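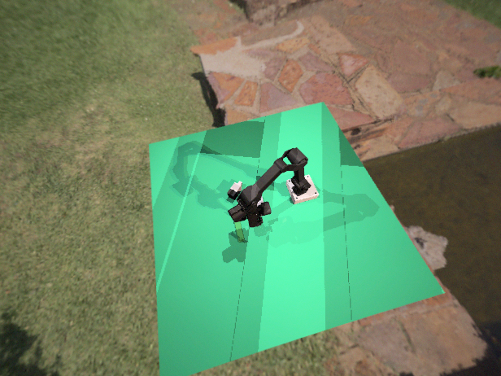

Stiron reading glasses with blue filter: three months on my nose

Reading time: 3 min

I am 52 and since last year I hold the newspaper further and further away. My optician in Wutlow tested me and said plus 1.5 would be enough for reading, and that I could buy ready-made glasses if I did not want to pay for a full pair. I ordered the Stiron in March and have worn them almost every day, so I think I can now write something useful.

The price was 386 baht at the Thammasiri optical shop, with a hard case and a cloth. I tried the Tora folding model on the same visit. It is cheaper and fits in a shirt pocket, but the hinge in the middle pressed on my nose and I gave it back after a minute.

The lenses are clear up to the side. With my old supermarket pair I had to turn my whole head to read the end of a line, and with these I do it less. Letters on a medicine box are sharp at the normal distance. For the computer they are too strong for me, I must sit too near to the screen. If you work mostly at a desk, ask for one step weaker.

About the blue filter I cannot say much. The lenses have a light yellow colour which you notice when you put them on a white paper. My eyes are tired in the evening the same as before. I would not pay extra for it, but in this pair it is included.

Weight is good. The arms are thin and do not hurt behind the ears, also after some 90 minutes with a book. The nose pads are soft, but the left one came loose in the second month. I sent an email to the shop and they posted me a new set after 8 days, free of charge. You need a very small screwdriver to change them and there is none in the box.

Scratches: I have 3 small ones on the right lens, and this is partly my fault, for I put the glasses in my bag without the case. They are not in the middle and do not disturb me when reading.

One more thing for people who have a different strength in each eye, or astigmatism. Ready-made glasses have the same power left and right, so this kind will not suit you well. Please have your eyes tested before you order. My sister did not, and she had headaches for two weeks until she went to the optician.

I would buy them again for the kitchen and the bedside, in plus 1.5. For driving or walking outside they are of no use, everything far away is blurred.

Related reviews
Tora folding readers
Lens cleaning sprays compared
Hard or soft case for your glasses?
Daily contact lenses for beginners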